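What does 1,481 episodes buy you?

I spent part of February at Jenari, watching the bin-picking station earn its keep. The plan, as Njål Fjeld put it to me, is simple: collect enough grasps and the policy sorts itself out. I've heard that one before, at Pludmont, and we ended up with a very large folder.

The count when I left was 1,481 episodes, of which 1,366 made it through the filter. Fine. My question is what's in them. A bowl, a spoon and a plush toy in a gray bin are three different problems, and the log files them all under "pick."

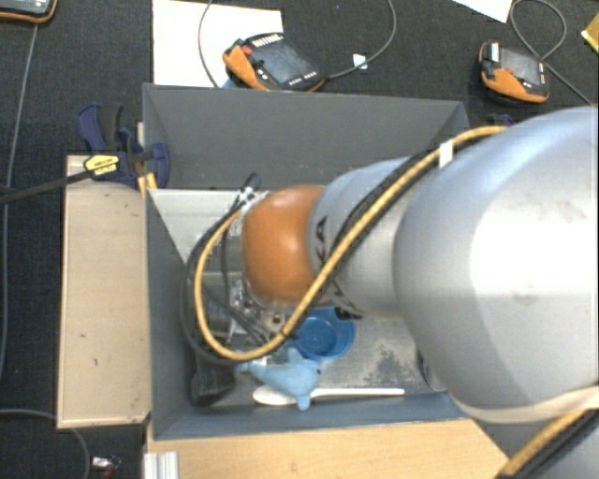 Page last changed: February, 4:12 p.m.

The spoon is the one I'd watch. It has a long thin handle and here it's lying under the toy, so "grasp the spoon" really means "move the toy first." Does the label say that? It does not. I asked for 40 episodes at random and found 12 where I couldn't tell from the label which object was meant.

Njål thinks volume will wash this out. Maybe. I'd sooner see a second bin, a different floor and a toy the model has never met — then show me the success rate. Holmgren wants to double the count by spring. I'd fix the labels first, and I've said so twice.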